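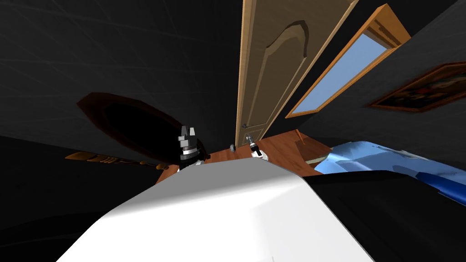 Do you need a paid program to open an old desktop game's save files? Most of the time a free text editor will do, and the rest of the time the game itself is the only thing worth trying.

That hasn't stopped Drosura, which sells a "universal opener" said to handle 38 formats. I tried it in August on 12 saves from Guleo, a farm game few shops ever stocked. It opened five. The others came up as pages of symbols, with a cheerful note saying the job was done.

Cyrill Frei, who wrote part of Guleo, was not surprised. "Seven of those are packed in a way we made up over lunch," he told me. "I'd like to know how they claim to read them."

So would I. Drosura's reply spoke of "wide support" – a phrase that could cover nearly anything – and offered me a discount on the full version. I kept my money and put the old game back on.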